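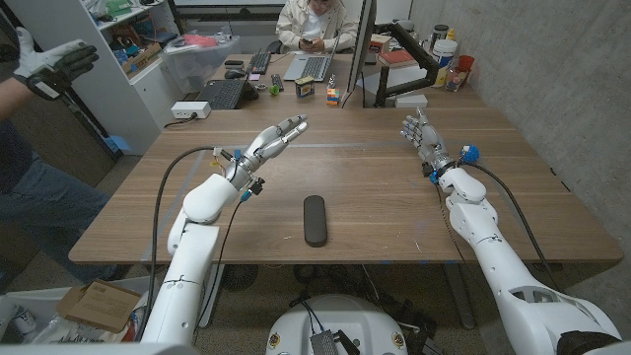 Have you ever tried to teach somebody to tie a shoelace? You can talk and talk, and say "over, under, pull," and your little cousin will still end up with a knot the size of a meatball. Sooner or later you give up talking and say, "Okay, watch my hands." Robots are a lot like your little cousin. You could write a robot a very long list of orders telling each finger where to go, but even picking up something as simple as that rounded black object between the two silver hands would take pages and pages. So a group of researchers at a lab called Nondeo decided to try the shoelace way, and let the robot learn from people's hands.

Their project is named Plondness (say it out loud, it's fun), and it is led by Yaqin Song and Kyung-hwa Yeom. What they wanted to know sounds simple: how many times does a robot need to be shown something before it can do it alone?

How do you show a robot?

A robot can't learn very well just from your saying "like this!" It needs numbers. So in Plondness, a person moves the robot through the job while a computer writes everything down – how far each joint bends, when the fingers close, and what the robot's camera sees at that same moment. When the job is finished, all of that gets saved together. The researchers call one saved turn a demonstration, or a "demo" for short. It's a bit like a recipe, except that it was made by cooking the dish first and writing down every wiggle of the spoon.

Then the computer studies the demos. It looks for what stays the same (the fingers always open before they reach the object) and what changes (sometimes the object is over here, sometimes over there). This kind of learning is called imitation learning. To imitate means to copy, but the robot has to do a little more than copy. If it only repeated the same moves, you could slide the object over by the width of your thumb and the poor robot would grab a handful of air.

What did they find out?

The team gave the robot one job, which was to pick up an object and set it down in a new spot. First they let it learn from 4 demos, and then they gave it 20 tries. It got the job done 7 times. That isn't wonderful, but think back to your first few tries at riding a bike!

The researchers looked closely at the misses, and most of them happened in the same way. The hand went to a place where the object had been in one of the demos, instead of the place where it was now. Four demos hadn't shown the robot enough different places. So the team recorded more, until they had 20, and they made sure to move the object around between turns. With those to learn from, the robot missed far less often.

Yaqin likes to tell visiting classes that the messy demos turned out to be the useful ones. In a few of them the person reached a little too far, noticed, and came back. The robot learned from those how to fix a wobbly start, the same way you learn to catch yourself on a bike by nearly tipping over.

What is still hard?

Plenty! Soft things change shape when you squeeze them, and shiny things can confuse a camera. A robot that has learned to pick up one object may have no idea what to do with a different one, even if you and I would say they're nearly the same. Kyung-hwa's next question is whether two jobs learned separately can be joined into a longer one, such as opening a box and then putting something in it.

Try it yourself

Ask a friend to close their eyes and rest a hand on a table. Put an eraser somewhere in front of them. Gently guide their hand to the eraser and back, two times. Now move the eraser a little, and ask your friend to find it with their eyes still closed, in just one reach. Did they go to the old place? Next, let them open their eyes and try again. Your friend has just found out why the robot needs its camera, and why it helps to practice with the eraser in lots of different spots.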